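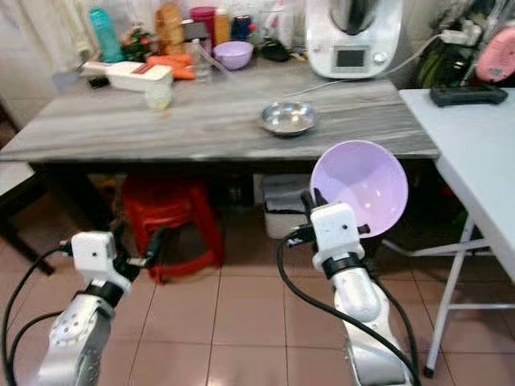 Un groupe passé par chez nous nous a demandé un jour si nous étions un label, un studio ou une école. La question revient souvent, et elle se comprend, car Ciritz fait un peu des trois. Nous sommes une association de musiciens qui enregistre, accompagne et forme des artistes indépendants, de la première maquette à la sortie d'un disque.

Qui sommes-nous

Ciritz est né dans un local de répétition loué au mois, avec une carte son, quatre micros et une batterie qui appartenait à tout le monde. Les premiers enregistrements étaient les nôtres. D'autres musiciens du quartier ont ensuite demandé à utiliser le matériel, puis à être aidés pour le mixage, puis à savoir comment on dépose une œuvre et comment on fait presser un vinyle. L'association a été créée pour répondre à ces demandes dans un cadre clair, avec des tarifs affichés et des contrats écrits.

L'équipe compte aujourd'hui 6 salariés : deux ingénieurs du son, une personne à la production, une aux éditions, une à la formation et une à l'administration. Des intervenants extérieurs nous rejoignent selon les projets, surtout pour les arrangements de cordes et le mastering.

Ce que nous faisons

Enregistrement. Nous avons deux studios. Le grand, que nous appelons Skundholm, accueille les prises de groupe en direct. Il dispose d'un piano droit, d'une cabine voix séparée et d'une régie vitrée. Le petit, Esteves, sert aux voix, aux guitares, au montage et aux préproductions. Les deux se réservent à la journée ou à la demi-journée, avec ou sans ingénieur.

Accompagnement. Chaque année, nous suivons un nombre limité d'artistes sur une période de douze mois. Le suivi comprend un diagnostic du répertoire, des séances de travail sur la scène, une aide pour les dossiers de subvention et des rendez-vous réguliers sur le calendrier de sortie. Les artistes restent propriétaires de leurs bandes. Nous ne prenons pas de pourcentage sur les concerts.

Disques. Notre collection s'appelle Stusetti. Elle compte 23 références, du rap à la chanson en passant par la musique instrumentale. Les tirages physiques sont courts et nous ne représsons que sur commande groupée. Tous les titres sont disponibles en numérique, y compris ceux dont le vinyle est épuisé.

Formation. Les ateliers ont lieu en soirée et pendant les vacances scolaires. Les thèmes changent selon les trimestres : prise de son à domicile, écriture de textes, lecture d'un contrat d'édition, préparation d'une tournée. Aucun niveau de solfège n'est exigé. Les groupes sont petits et les places partent dans l'ordre des inscriptions.

Nos règles de travail

Un devis est envoyé avant chaque séance et il ne bouge pas, sauf si la durée change. Les fichiers de travail sont conservés deux ans sur nos serveurs, puis effacés après un message de rappel. Une journée d'enregistrement comprend une heure d'installation, qui n'est pas facturée. Les annulations sont gratuites jusqu'à une semaine avant la date.

Nous écoutons toutes les maquettes reçues, ce qui prend du temps. Comptez un mois et demi pour une réponse. Trois titres suffisent, sous forme de lien d'écoute, avec quelques lignes sur le projet et les dates de concert déjà fixées. Les pièces jointes lourdes sont bloquées par notre messagerie.

Nous rendre visite

Les studios se visitent le mercredi après-midi, sur rendez-vous. L'entrée se fait par la cour, au rez-de-chaussée, et l'accès est de plain-pied. Un monte-charge dessert le grand studio pour les amplis et les claviers. Le stationnement dans la cour est réservé au déchargement.

Page mise à jour le 13 juillet 2026.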